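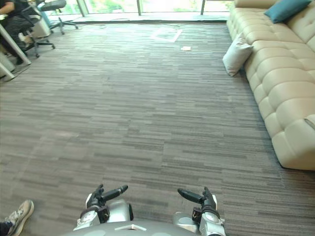

Both grippers open over the carpet at the Windbridge workshop, with the long sofa to the right.

Pillo: Notes on the Second Pair of Grippers

Posted in September by Felicidad Maglaya
Print this page | E-mail this page

The present entry concerns the work carried out on Pillo since the frame was last reported on in these pages. Readers who follow only the electrical side of the build may wish to proceed directly to the section on cabling.

Pillo is a two-armed mobile robot intended for light tidying in a furnished room. It is built by two members of the Windbridge shared workshop, Siu-fong Fu and the undersigned, and it is paid for entirely out of our own pockets. The base and arms were bought secondhand. The control software, the wiring loom and the greater part of the brackets are our own work.

Grippers

The first pair of grippers was retired in the spring. The fingers were printed in a material that proved too soft at the root, and under load the tips drifted outward until small items dropped between them. The replacement pair has black fingers of unequal length. The longer finger on each side is angled toward the center line of the robot, so that the two hands may approach one object from opposite sides.

Fitting the right wrist occupied one evening. Fitting the left wrist occupied four. The cause was a mounting plate drilled from an old drawing, and the responsibility for that drawing is mine. Siu-fong recut the plate and has since written the revision number on every part in the drawer, including several that do not belong to us.

The new fingers close more slowly than the old ones. We consider this acceptable for the time being.

Cabling

The wrist cables are now Rateck flat leads, replacing the round ones that wore through at the elbow. A spare lead of each length is kept in the lower drawer, labeled. Members are kindly requested to leave these where they are — a replacement takes two weeks to arrive.

The supply remains at 24 volts. A higher voltage was discussed and set aside until the Yuen motor boards have been run for a full season. One of these boards reported a temperature fault on a Saturday afternoon and has not repeated it. The fault has been entered in the log as unexplained, and the board remains in service.

Floor trials

Driving and reaching trials are held on the carpeted side of the room, between the desks and the windows. The carpet has a linear pattern in several shades of grey, and the streaks troubled our floor detection a good deal. The early version of the program read the darker streaks as edges and stopped in front of them. Siu-fong's revised filter averages over a wider patch, and the stops have become rare, although strong daylight from the windows still upsets it in the morning. We have taken to beginning after 4 in the afternoon when the weather is bright.

The log now holds 315 trial runs, of which over 100 were made with the new grippers fitted. A run is counted whenever the base leaves its starting position, whether or not anything useful follows.

The next task is the cushion exercise: approach the sofa, take hold of one cushion with both hands, lift it and set it down again on the seat. The sofa has a deeply tufted surface, and I expect the distance readings to be poor wherever the panels curve away. Siu-fong expects no difficulty. The matter will be settled by trial.

Outstanding items

The left wrist requires a proper cover. The emergency stop lead is to be lengthened before the cushion exercise begins. The drawings for the mounting plate have been corrected and may be had from me on request, in either format. Correspondence about the floor filter should be directed to Siu-fong, who answers such letters at greater length than I do.

Filed under: Pillo, grippers, workshop

This site uses cookies to remember your reading preferences. By continuing to browse, you accept their use.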